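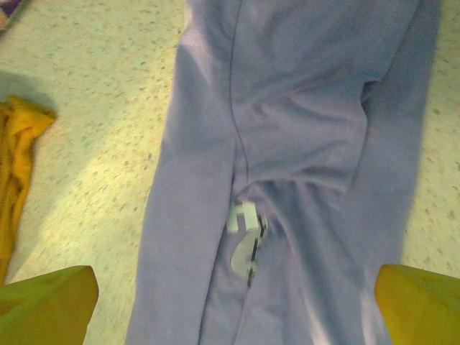

Lilac garment laid flat, creased in the middle

Louro Folding Set

Pictures of soft clothes laid out flat and folded, put together by the Drorkdale group. Version 2, updated 9/4/24.

Contents
68 garments, each folded up to 5 times
4 folders: tops, bottoms, nightwear, other

Notes
Fuzzy fabrics crease in the middle and the edges can look soft. Small tags and fastenings are not labelled. Clothes added in December are in "other" until sorted.

Licence
Free for teaching and research. Please credit Louro.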